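Sullura kitchen chore checklist, simulation stage
Unit: Vida arm, two-finger gripper
Review: July, run set 3126

Purpose: decide whether the arm is ready to try simple kitchen work at the Jiltby shop. Marks are Pass, Hold or Fail.

1. Grip on round items – Pass
Comment: A smooth ball is the easy case. It shows that the fingers can meet a curved surface from both sides. It says little about an egg or a tomato, and neither has been modeled yet. 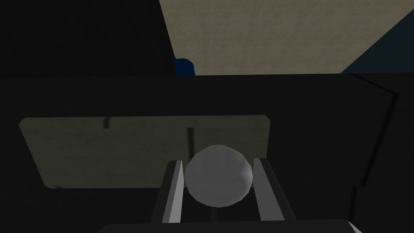
2. Finger force limit – Hold
Comment: The limit is set in software only. Kusex asked for a mechanical stop as well, and we agree. Do not sign this off until the stop is on the drawing.

3. Release and back away – Pass
Comment: Fingers must open fully before the wrist moves. Checked over 900 runs.

4. Clearance near walls and fixed furniture – Hold
Comment: Open fingers take up more room than closed ones, and the planner has to use the open width the whole way along the counter. Corners of trays and wall-mounted boxes count as obstacles.

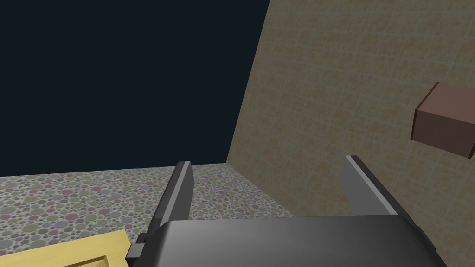
The present margin is 2 inches. That is fine on a bare stretch of counter and too much for a crowded one, where the arm stops and waits for help.

5. Wet surfaces – Fail
Comment: Not simulated. No dishes until it is.

6. Person in reach – Fail
Comment: Stop behavior exists on paper. Needs a test on real hardware.

Result: not ready for unattended chores. Picking up and putting down dry items may go to a bench trial with an operator at the stop button. Items 2 and 4 to be checked again before then.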